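Evaluating a Two-Arm Tabletop Kit for Sorting and Shelving Groceries
Group project report, Applied Automation module

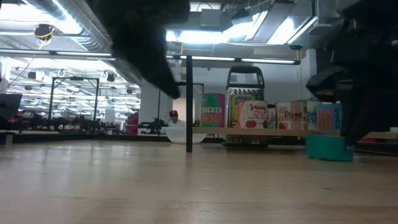
Figure 1. The two arms over the work table, with the teal block under the right-hand gripper and the row of groceries behind it.

Group members: Nesma Nasr, Debashish Jayawardena, Emiliano Fuentealba, Jummai Adeyemi
Supervisor: Ultan Ó Ceallaigh

1. Background

Our module asks each group to take a piece of equipment that a small organisation could buy and find out whether it does what the seller says. We were given the Grindus kit, sold by Hososix. It is a pair of arms with grippers, a controller, and a licence for the teaching software, which is called Zinau. Hososix describes it as suitable for "light handling of household and retail goods". We took that phrase as our starting point, and chose groceries as the goods.

The report is written for someone deciding whether to buy the kit for a college or a small workshop. We have left out most of the theory, which is in the individual reports.

Work was divided as follows. Nesma did the set-up and wrote sections 2 and 3. Debashish ran most of the trials. Emiliano dealt with the software. Jummai kept the log and worked out the results.

2. What comes with the kit

The kit arrived in several boxes with the arms already assembled up to the wrist. The grippers have to be fitted by the customer. The printed guide covers this in a few pages and the drawings are clear, but the bolts for the left and right brackets are bagged together with no label, and two of the lengths are close enough to mix up. We fitted one bracket with the wrong bolts and had to take it off again.

The controller needs its own mains socket and will not start if the emergency stop is not plugged in. This is sensible, but the guide only mentions it on the last page, after the section on faults. We spent most of the first afternoon checking cables that were fine.

The kit does not include a table or a frame. The guide gives a minimum size for the work area and says the surface should be level and should not move when the arms stop suddenly. It should also tell the buyer that the table wants to be heavy. We moved ours twice before we were happy with it, and each time we had to repeat the calibration.

3. Setting up the work area

We used a wooden table with a low wooden board along part of it to line the items up. The board turned out to be useful. Without it, a tin that was nudged by a finger could slide back out of reach, and the trial had to be stopped. With it, the tin usually stayed where the arm could try again.

The items were chosen to give a mixture of shapes. We had tins (among them chicken soup, diced tomatoes and Saucy O's), a box, a box grater with a handle on top, a white bowl and a teal block. The block was our reference item. It has flat sides, it does not dent, and we could put it back in the same place without much trouble, so every session began and ended with it. If the block went badly at the start, we recalibrated before doing anything else.

Calibration takes 19 minutes when done by the book. Each arm is driven to a set of points on the table and the user confirms each one. The software lets you skip points, and Emiliano tried this, but the right arm then closed to one side of the block every time. We did the full calibration from then on.

4. Teaching a task in Zinau

A task in Zinau is taught by moving the arm to a position, saving it, and adding the next. Each saved position becomes a row in a table. Rows can be copied, renamed and put in a different order. Someone who has used a spreadsheet will understand it quickly. Two of us had never programmed an arm before and both had a simple pick and place working in the first session.

The parts that gave us difficulty were:

Grip force. This is a slider marked from "soft" to "firm" with no units. The same setting gave different results on the two arms. We wrote our own settings on a sheet of paper and kept it beside the keyboard.

Waiting for the other arm. Each arm has its own table of rows. To make one arm wait for the other you add a "hold" row to both, and they must have the same name, including capitals. When the names do not match, both arms simply stop and no message is shown.

Undo. There is an undo button, but it does not bring back a deleted row. Emiliano lost an hour's work on the grater task this way. Save a copy under a new name before changing anything.

Hososix answered our email about the hold rows the next day and said a warning message is planned. They did not say when.

5. Trials

We ran 373 trials in total, across all items and both arms. A trial meant one attempt to pick up an item from its place at the front of the table, lift it clear, and set it down at a second place. We counted it as a success only if the item ended up standing, inside a taped outline, with no help from us. If the item had to be steadied by hand it was a failure, even when the arm probably would have managed.

Of these, 182 were done with the factory settings and the rest with our own settings for grip and approach height. We had meant to do the same number of each, but one session had to finish early when the room was needed for another class.

The block. Very reliable with either arm once calibrated. The few failures all came at the start of a session, before the full calibration had been done.

The tins. Good with our settings, less good with the factory ones. The factory approach height is low, and a finger would sometimes catch the rim on the way down. Raising it by a small amount dealt with most of this. A second problem was spacing. When tins stood close together the gripper could not open wide enough to get round one without touching the next. We left a gap in all later trials, and this should be kept in mind by anyone hoping to pick from a full shelf.

The box. It was easy to lift but easy to crush. On the firm setting the sides bent inwards. On the soft setting it slipped if the arm moved at full speed. The best result came from a soft grip and half speed, which makes the whole task slow.

The grater. This was the hardest item. Gripped by the body, it turned in the fingers. Gripped by the handle, it swung, and then touched the table at an angle when it was put down. Debashish got round this with an extra row that holds the grater still just above the table before lowering it. After that it was usable, but we would not call it dependable.

The bowl. We only tried the bowl with one arm and only by the rim. It could be lifted but we could not get it down gently. We stopped after a short series, as we had no spare.

6. Using both arms together

The seller's page makes a good deal of the two arms working together, so we planned a task where the left arm moves a tin aside and the right arm places the block in the gap. It worked, and it was satisfying to watch. It also took longer to teach than all the single-arm tasks put together. Nearly all of that time went on the hold rows and on keeping the arms out of each other's way.

Zinau has a setting that is meant to stop the arms from meeting. It treats each arm as a thick tube, and with the arms mounted as close as ours, it refused movements that were perfectly safe. Mounting them further apart would help but then the area both can reach becomes small. We ended up leaving the setting on and planning longer routes. We would not advise a class of beginners to turn it off.

7. Comparison with the Lưu kit

The department already owns a Lưu single-arm kit, which last year's group reported on. We did not repeat their trials, so this is only a comparison of use. The Lưu software is harder to learn, with no table of rows and very short error messages, but its grip setting is a proper number and it behaves the same from one day to the next. Its gripper also opens wider. For teaching first-year students we would choose Grindus. For a project where results have to be repeated, and one arm is enough, we would choose the Lưu.

8. Faults and upkeep

One gripper pad came loose during the second week. Spare pads are in the box and changing one takes a few minutes. The right arm made a clicking noise one Sunday session but it had gone by the next one, and we did not find the cause. It is noted in the log in case it comes back.

The controller fan is loud. In a shared room this matters more than we expected, and we moved the controller to the floor.

9. What we would tell a buyer

The kit does handle light goods, provided they are firm, spaced apart and not too awkward in shape. Allow time for calibration at the start of each session. Buy a heavy table first. Set the approach height higher than the factory value, and keep a written record of grip settings for each arm.

We would like the next group to try bags and soft packets, which we left out completely, and to test the grip slider properly against a scale. Jummai's log and the saved Zinau tasks are in the shared folder. The files ending in "old" are from before we raised the approach height and should not be used.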